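3.2 Data and method

Hourly air temperature and wind records were taken from two coastal stations, Pamness and Pledley, for one melt season. The Pamness series contains 1,876 valid hours. The Pledley series is shorter, as the logger stopped in July and was restarted with a new battery. Hours missing from either station were removed from both, and no gaps were filled by interpolation.

Sea ice concentration was read from daily charts for the Belkadi inlet. A day was classed as open water when the charted concentration fell below 15 per cent within 100 km of the station. This gave 169 usable station days.
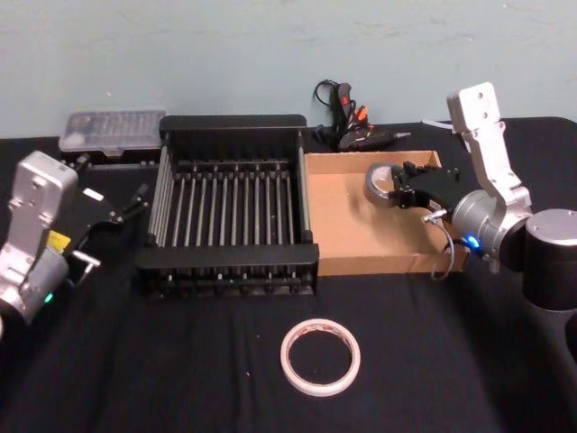 Figure 4. Two arms and a black-draped table.

Wind direction was grouped into eight sectors. Onshore sectors were defined separately for each station, following the coastline on the 1:200,000 map sheet. The sector limits used by Irena Bielecka in her earlier Pusero project report were tried first but placed the valley wind at Pledley in the onshore group, so they were shifted by one sector.

3.3 Results

At Pamness, onshore hours were colder than offshore hours in every week of the record. The difference was largest while ice remained in the inlet and became small once the charts showed open water.

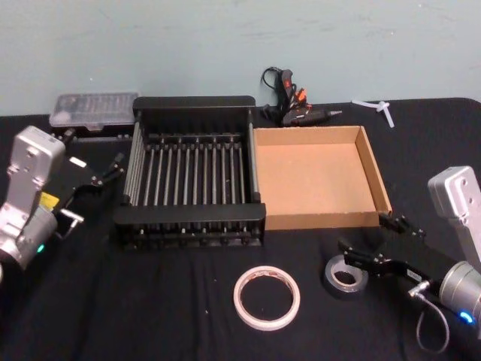

At Pledley the same pattern is present but weaker. The station stands 200 m above sea level and is often above the fog layer, which may explain part of the difference. Fog was not recorded at either site, so this could not be tested.

3.4 Sources of error

The ice charts are drawn by hand and the inlet is narrow compared with their resolution. Radiation shields differ between the two stations.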